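The Robot Gets a Practice Room

I work at Laldale, a guest lodge with 64 rooms and one elevator that works when it feels like it. Last July the owners signed up with a firm called Wivent to automate part of the housekeeping. I have turned down beds for a living long enough to have opinions about this, and the owners have been kind enough not to ask for them.

The first thing we got was meetings. The second was a login, so the housekeeping staff could watch the machine practice in a computer-made room before it came anywhere near a guest's pajamas. Rodica Hodoroagă, who trained me and most of the floor, watched for ten minutes with her arms folded. She wanted to know who had picked the orange door.

I wanted to know when any of us had been given a practice room. My training was a cart, a key ring and 70 pillowcases. The robot gets a white surface with a blue cloth over part of it, a crumpled gray thing on the cloth, a pillow, and a tiny red toy figure to work around. It can get the cloth wrong all night and it won't be written up.
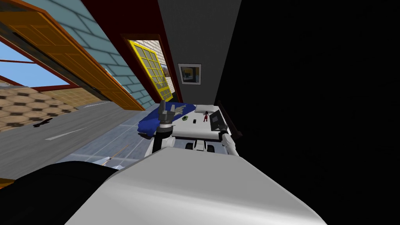

What changes for the rest of us

Tanvir Wickramasinghe from Wivent says our jobs will become "more supervisory." So far this means Rodica stands behind a screen and tells it to watch the pillow. She has been telling people to watch the pillow for years, and the pay for doing it to a machine is the same.

I don't hate the thing. My shoulders would gladly hand over the fitted sheets tomorrow. But a good part of the work is deciding what a crumpled item is. Trash, laundry, or somebody's lucky shirt? You learn that by getting it wrong once and meeting the owner of the shirt. I would like that kind of knowledge to show up in the contract, with a number next to it, before we spend another season giving it away as "feedback."

Management says hours will stay the same through the pilot. I asked how long the pilot is. They are getting back to me.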